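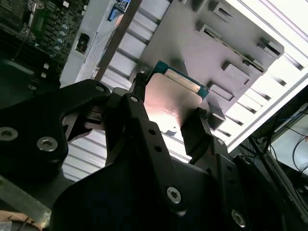

Ruba Azar wrote:
> Before I start the next training run, can someone tell me what is in
> the processor set? The sheet says 133 episodes but the folder doesn't
> match. I also need to know whether the ones where the operator lets go
> and grips again are in or out. Last time they were in, and the policy
> learned to let go for no reason.
>
> Same question for pauses. If the arm is still for more than 2 seconds
> I would like it trimmed, or at least marked.

Ruba, 133 is right. The folder is short by 6 because those are still on the Grirncombe machine. I will copy them across tonight.

Regrips are in, but each one has a tag in the notes column. Please filter on the tag and don't delete them, as I want them later for the recovery work. Pauses are not trimmed. Rashti writes a marker whenever the operator's hand is off the control, so you can cut on that. It misses pauses where the hand stays on, and for those you will need a speed threshold.

How the set was made, for anyone else on the list who is using it: every episode begins with the processor already between the fingers and ends when the fingers are open and clear of the part. We did it this way so that picking up and placing could be trained apart. 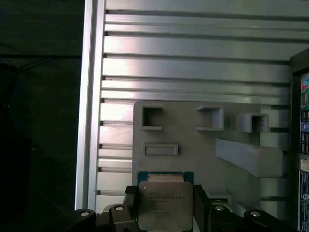

The start pose was changed by hand between episodes, some further left, some lower, some with the wrist turned. I asked both operators not to go back to the same spot out of habit, and after the first 30 they had mostly stopped doing it. Those first 30 are narrower than the rest. If you are short of time, leave them out of the validation split at least.

The wrist view is the one I would look at before training. The metal lid picks up a lot of glare at some angles and the printing on it is often unreadable, so don't rely on the text to get the orientation. I left exposure fixed for the whole set. Auto exposure made the edge of the chip come and go, and the older Gornar recordings have that problem all the way through.

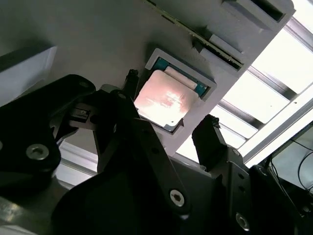

Parisa Shojaei would prefer that we stop adding clean placements now and spend the next session on bad ones: one corner riding up, part a little rotated, fingers too low. I agree with her on the first two. Fingers too low needs someone with a hand on the stop button, so it can wait until we have two people at the rig.

Still to do on my side:

- copy the missing episodes
- fix the sheet so that the Nirnik loader reads the regrip tag
- write down the start poses, which at present are only in my notebook

If you find an episode with the wrong tag, send me the number and I will correct it in the sheet. Please don't edit your own copy, or we will end up with two versions again.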